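Building a Two-Handed Gripper Station in a Shared Workshop
Handout 4: Work table, hand-held grippers and cable routing
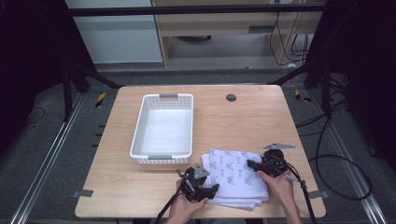 Fig. 4.1. Hand-held grippers at a folded cloth stack, basket on the left.

Prepared by Efthymia Sarantis. Revised 16/05/2019.

4.1 Scope

Handouts 1 to 3 dealt with the gripper bodies, the jaw linkage and the power supply. This handout covers the station in which the grippers are used: table, enclosure, cable runs and the first handling task. It assumes that both grippers open and close freely and that the logger from Handout 3 starts without errors.

The station is built in the shared workshop at Plarnow. Students working at home may use any table of similar height, provided the checks in 4.3 and 4.5 can be completed.

4.2 Terms

Hand-held gripper: a gripper carried by the operator in place of an arm. The operator supplies the motion; the device supplies the grasp and the record of jaw opening.

Demonstration: one complete run of a task, from the start signal to the release of the object. An interrupted run is not a demonstration and is discarded.

Rest pose: jaws open, both grippers held clear of the tabletop. Every demonstration begins and ends in the rest pose.

4.3 Table and surroundings

The tabletop should be plain and should not change between sessions. A cable hole in the top is acceptable if no object is placed over it. In Fig. 4.1 the hole lies toward the far edge and the cloth is kept well forward of it.

Mark the table position on the floor before the first session. If the table is moved, the logged positions no longer agree with earlier runs and a new reference run is required. Write the reason for the move in the session sheet.

The frame around the work area is built from black bar with diagonal braces at the corners. Dark curtain is hung from it to limit changes in background and daylight. The curtain must not reach into the operator's elbow room. Test this by extending both arms to the far corners of the table while holding the grippers.

4.4 Grippers

Both devices use the black Brotari body from Handout 1 with a perforated metal plate fixed on top. The hole pattern in the plate allows the tracking mount to be moved without drilling. Tighten the plate screws before each session and check them again after 28 demonstrations.

Jaw opening is read as a raw count. Fully closed should give 200 and fully open 2,897. If the closed reading drifts above 300, stop and repeat the zero procedure from Handout 2. Do not correct the drift in software. A correction hides a loose linkage and the next reading will be wrong by a different amount.

4.5 Cable routing

Each gripper has one cable. Lead it back past the wrist and off the near side of the table, on the outer side of the forearm. A cable that crosses between the hands will drag on soft objects.

Leave enough slack for full reach, then tie the cable so that the strain is taken at the tie and the connector carries no load. Spare length goes on the floor beside the table, in one loose loop, clear of the operator's feet.

Check: hold each gripper at the farthest point of the table and rotate the wrist both ways. The plug must not move in its socket.

4.6 Task A: folded cloth to basket

Objects: one folded cloth stack and one open plastic basket with perforated sides. The basket stands on the left half of the table with its long side running front to back. The cloth starts at the near side, right of center, with its folded edges toward the operator.

Procedure:

1. Start the logger and hold the rest pose.
2. Bring the left jaws to the left edge of the stack.
3. Bring the right jaws to the opposite side.
4. Close both grippers on all layers. Closing on the top layer alone is the usual fault.
5. Lift, move left over the rim and lower into the basket.
6. Open both grippers and return to the rest pose.
7. Stop the logger.

Work at an even speed. A slow approach followed by a sudden lift produces data that is difficult to segment.

Makis Karras tested a thicker Skarnia jaw pad on this task. It held the lower layers better but left less clearance at the basket rim. The standard pad is used for this course. Students who fit the thicker pad must state it in the report.

4.7 To hand in

Session sheet, zero readings for both grippers, and the log files for Task A. Name the files by operator and run number. Discarded runs are listed on the sheet with the step at which they failed.

Reading for the next handout: Kyriakidis course notes, section on time alignment of two recorders.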